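Brekell Hand Histories – read me first

Welcome, and thank you for downloading! This is a small collection of 966 poker hands from our friendly home league, typed up so that people can practise reading a game on paper.

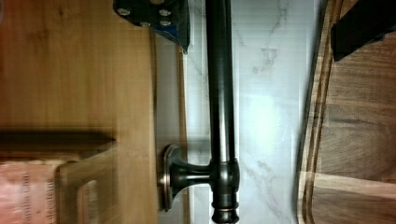
By the Findetard card club
Updated 2026-03-22

Every hand is no-limit hold'em, played for chips only, and each player began the night with 3,000. The main file has one row per hand – blinds, seats, cards shown, bets and the final pot.

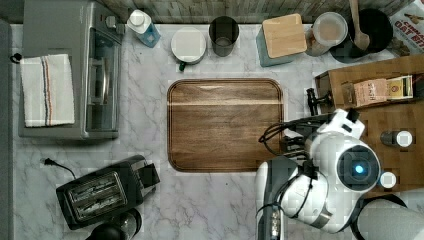 Seats are numbered clockwise from the dealer, which takes a little getting used to. If you like to replay hands with real cards, give yourself some room; a big wooden board like the one beside the toaster oven makes a decent table, though the groove round the rim may catch your chips.

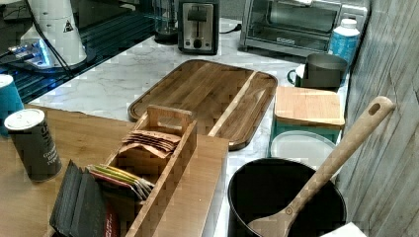

Folded cards are left blank, and 492 hands never reached a showdown, so please don't guess at them. We checked the rows at the kitchen counter, all pale marble and toasters, and a few slips surely got past us. Do write in if you spot one! The next batch should follow in July.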